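## 4.3 Handling of transparent packages in the grasp proposal stage

The planner described in Section 3 assumes that every candidate grasp comes with a usable surface normal. For opaque parts this holds almost everywhere inside the bin. For clear plastic packages it does not: the depth sensor returns either no value or the depth of the bin floor seen through the package, and normals fitted to these points are close to random. In the baseline configuration, inherited from the Riteditz stack, such points were dropped before clustering. A clear package with no label could therefore vanish from the proposal set even when it was plainly visible in the color image.

We replaced the drop rule with a two-step fill. The color image is first segmented, and each segment is given a validity score equal to the share of its pixels with depth above the calibrated floor plane. Segments that score low are passed to a second network, Skadham, which predicts a coarse height map from color alone. The predicted heights are not used for fine alignment. They serve only to place the gripper above the segment, after which the descent runs under force control until contact is reported or the floor limit is reached.

Bright highlights are the main source of false segments. Bare metal walls reflect colored parts, and the reflection can be detected as a second object lying outside the reachable volume. We filter these with a simple geometric test: any segment whose back-projected rays meet a wall plane before the floor plane is removed, unless its measured depth lies in front of that wall by more than 9 mm. The test requires the bin to stay where it was calibrated, so the bin is clamped and its pose is estimated once per session.

Cables on the arm cause a related problem. The dress pack is flexible and is not part of the robot model, so the self-filter used by Prusow leaves parts of it in the image. We keep a rolling buffer of 20 color images taken during the approach and mark as robot any region that moves consistently with the wrist. Slack loops that hang still are missed by this rule - they are handled by masking a widened corridor along the last link.

Figure 4 gives a typical case. The cable loop hides one end of the red-orange block at the rear wall, and a faint red reflection is present on the metal above it. Both clear packages are close to the gripper, and only the lower one carries a colored label.

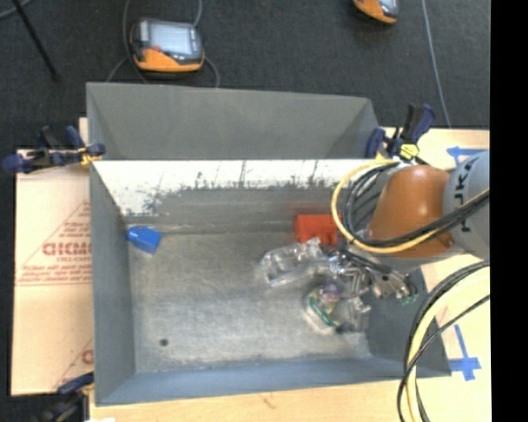 **Figure 4.** Workcell during bin picking with mixed opaque and transparent items, fixed camera.

The fill step was tuned on 200 recorded approaches and then frozen. Evaluation used a separate set of 566 approaches, with item sets and starting poses drawn by the Ó Briain scheduler. Proposals are computed before the arm enters the bin and refreshed once during descent. If the refreshed proposal differs from the original by more than the finger opening, the arm retracts and the cycle restarts. Without this check, late changes in the cable mask could shift the target sideways while the fingers were already between two packages.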